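Chapter 2
Keeping Track of What You Have

Before we get to shelves and stock cards and all the rest of it, I would like you to think about your own kitchen for a moment. You probably know there is rice in the cupboard, and you have a fair idea how much. You may be less sure about the cinnamon. Most of us have bought a second jar of something only to find the first one hiding behind the flour – and that small annoyance, made larger, is what this chapter is about.

A business calls the things it keeps on hand its inventory. For a bakery that means flour and boxes as well as bread. For a repair shop it means spare parts, some of which may wait years for the right customer to walk in.
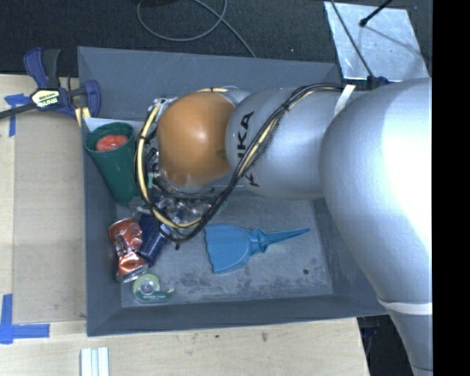

Let us take a shop and follow it through the chapter. Zainab Adeleke sells lamps and light bulbs in the town of Ploststead. One June she placed an order with her supplier, Grimshaw, for 1,000 bulbs, having read the low figure in her stock book and believed it. The book was wrong. A delivery had come in while she was away, and her assistant, Irfan Virk, had put it neatly in the back room without writing it down. He had done the lifting and the stacking perfectly well, and only the pencil had been forgotten.

You might say there was no great harm done, as bulbs do not spoil. But the money spent on them could not be spent on lamps, and the lamps were what people were coming in for that summer. We will return to her stock book in Section 2.2 and work out what the extra order cost her, and you may be surprised at how the small amounts add up.

As you read, keep a notebook nearby and jot down any word that is new to you. The terms "lead time" and "reorder point" come up again and again in later chapters, so it is well worth getting comfortable with them now, even if it means going over a page twice.
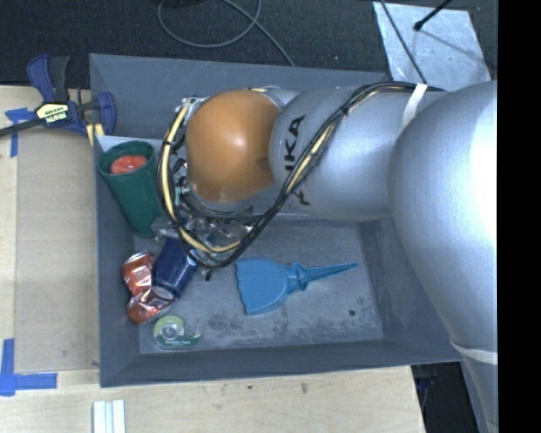

2.1 Why Businesses Hold Stock

The simplest reason is that customers do not like to wait. A person whose kitchen light has gone out wants a bulb this evening, and will happily walk to another shop to get one.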